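4.2 Cable and plug handling with the Tarix kit

The second part of our review concerns the task that most buyers of the Tarix kit ask about first, namely handling mains plugs and power strips. The kit is sold by Predska as a pair of arms with grippers, wrist cameras and a licence for the Skusumo control software. We bought it at list price and set it up from the printed manual. Verena Widmer carried out the installation and Omolara Tamuno wrote the task scripts.

Each trial uses a white power strip on a bare table. One arm steadies the strip and the other is meant to handle the plug. The supplier's own demonstration uses a strip screwed to a board, but few of the workshops we spoke to would do this, so we left ours free to move.

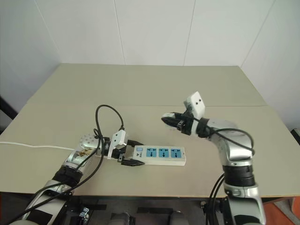

Department of Applied Mechatronics, Assistive Handling Group

Figure 4. Handling a power strip with the Tarix kit. Top: the left gripper closed on the switch end of the strip, with the right gripper open and clear of it. Middle: a small white plug-like piece between the fingers of the right gripper. Bottom: both grippers at the strip, with black plugs in their fingers.

Holding the strip at one end leaves all three sockets free for the second arm. It also means that any push at the far end acts on a long lever, and a light grip lets the strip turn. The manual gives a single default closing force for rigid objects. We raised it by 2 steps in Skusumo and kept that value for the whole series. The setting is easy to find but is stored per project, so it has to be entered again when a new project is opened.

The wrist cameras sit on top of the grippers. Their cables are long enough for the full range of the joints, and the manual asks for a loop of slack above the wrist. We followed this advice. The cost is that a loop can pass in front of a camera mounted higher up, and anyone adding an overhead view should plan for it.

We ran 69 trials in all. A trial was stopped if the strip left the marked working zone in the software or if an operator pressed the stop button. Between trials the strip was put back by hand, without a jig — small changes in angle were wanted.
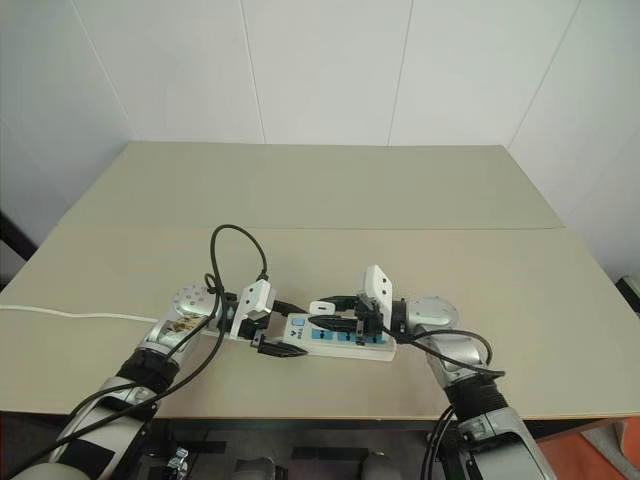
Can the kit be used without the Skusumo licence?
The arms will run from any controller that speaks the published protocol, but the wrist camera calibration is only available through Skusumo.

Small parts proved harder to work with than the strip itself. The tapered black fingers reach into narrow spaces well, yet they offer little flat surface, and a rounded part can roll between them. Predska lists a set of padded fingers as an extra. We did not buy these, and the results in this section apply to the standard fingers only.

The choice of approach angle matters too. Coming in low from the side keeps the gripper body away from the sockets but brings the lower finger close to the table. Coming in from above avoids the table, at the price of covering part of the strip. We let the operator choose between the two at the start of each trial and logged the choice.

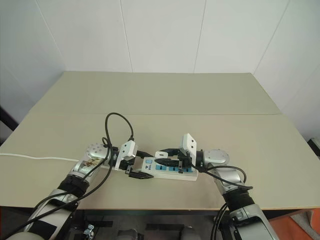
Vol. 3, p. 2000

With two grippers close together over one strip, the planner has little room left. Skusumo checks for contact between the arms but treats cables as if they were absent. Plugs with a cord therefore need a wider margin than the default, and we would like to see this stated in the manual. The earlier Žukauskas planner, which can still be loaded as an add-on, has the same gap.

Support from the supplier was prompt. Our question about stored force settings was answered the next morning, with a script that copies them between projects. The script is not part of the standard download — it has to be requested by email. Timings for each approach angle are given in the next section, together with the operator log.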